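3. Setting up your Vindeo watchlist

Now for the fun part! Once your Vindeo box is plugged in and you've signed in, you can start telling it what sort of movies and shows you like (it learns quickly, but it does need a little nudge from you first).

1. Press Home on the remote and open My Shows.
2. Pick at least 15 titles you've enjoyed. Old favorites count just as much as last month's crime series, so don't be shy.
3. Choose Save, then wait for the green check mark.

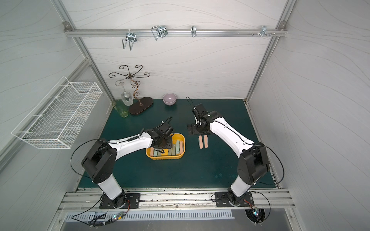
Fig. 3. Patterned panels and frame posts.

Note: A watchlist holds up to 200 titles. When it's full, the oldest one you've already finished drops off to make room.

4. To add a whole series, hold OK on its poster and choose Follow. New episodes show up on your home screen by Wednesday evening.
5. If you share the box with family, go to Profiles and make a separate list for each person, or your thrillers and the kids' cartoons will end up all jumbled together.
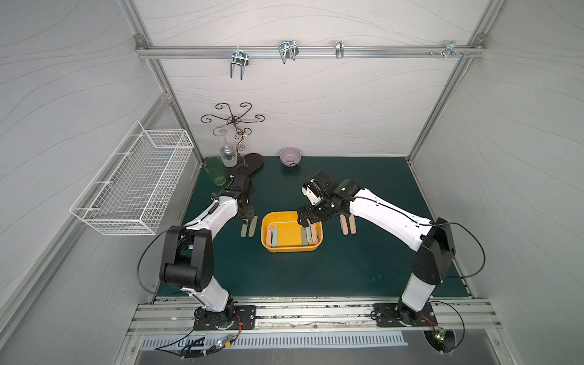

6. For subtitles, open Language and pick the one you'd like. Your choice is kept for every movie after that, which is lovely if you watch a lot of foreign films.

Caution: Choosing Reset List clears every profile on the box, and we can't bring the titles back for you.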